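Does Room Color Change How Warm People Feel?
Project report, Introduction to Research Methods
Halima Kirui, Hanyu Li, Junaid Rizvi
Supervisor: Parviz Ansari
13 January 2022

1. Why we picked this question

Home decorating websites say again and again that red and orange rooms feel warmer than blue ones. Some go further and claim that you can turn the heating down once you paint the walls or buy a red couch. The Usora home guide, which our group read first, promises that a "warm palette" will save money over a winter. It gives no source. We wanted to know where the idea comes from and if a small test of our own would show any sign of it.

We should say that two of us expected to find nothing. We tried to set up the test so that our expectations could not decide the result, but a reader should keep it in mind.

2. What we read

The idea has a name, the hue-heat hypothesis. It says that light or surfaces toward the red end make people feel warmer, and those toward the blue end make them feel cooler. The studies we found through the library do not agree with each other. Some report a small effect on what people say about their comfort. Others report none. Very few look at what people do, such as putting on a sweater or asking for a window to be closed.

We also noticed how the claim grows as it gets passed along. A small shift on a comfort scale becomes "feels warmer" in a magazine, and by the time it reaches a store page it has become a lower heating bill. The blog run by Stadico repeats the heating claim and links to Usora, and Usora links back to Stadico. We do not think that counts as evidence.

3. Survey

In November we sent a short online survey to 1,389 students through the department mailing list, and 455 answered. That is a low return, and people who care about decorating may have been more likely to reply. The survey asked which of two plain color cards looked warmer, and then if the person would expect a room in that color to need less heating.

Most people chose the red card as warmer. Far fewer thought the heating would change. Peiyu Tang, who helped us word the questions, pointed out that the first question is close to useless. People learn to call red a warm color in grade school, so they may only be giving back the word they were taught.
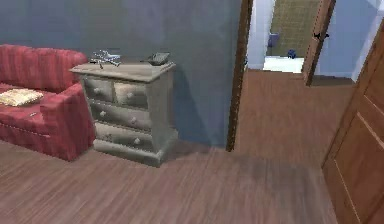
Figure 1. Computer-rendered interior with a red fabric sofa and a pale yellow cushion.

4. Room test

For the room test we used two study rooms on the same hallway, with the thermostats set alike. One had red cloth over the chairs and the other had blue. Each person sat for a while in one room, did a page of easy math, and then marked a comfort scale.

The red room scored slightly warmer. The gap was smaller than the differences between people in the same room, and it nearly went away when we left out 2 people who had come in from the gym. We also found that the blue room was closer to the stairwell door, which lets in a draft. We had not checked this beforehand and should have.

Our thermometer was an Arby indoor model and we had only one, so we carried it back and forth. The readings in the two rooms were never taken at the same moment.

5. What we can and cannot say

Our results do not show that color changes how warm a room feels. They do not rule it out either - the test was too small and the draft could explain the whole gap. We are more confident about the heating claim. We found no study behind it, and the Ivanov textbook used in class mentions it only as a common belief.

If another group takes this on, we suggest using one room and changing the cloth between sessions, with people kept from knowing what the test is about. Several of ours guessed, and one wrote "is this about the red?" on the back of the math page.

Work was split as follows: Halima ran the survey, Hanyu ran the room test, and Junaid did the reading and wrote most of section 2.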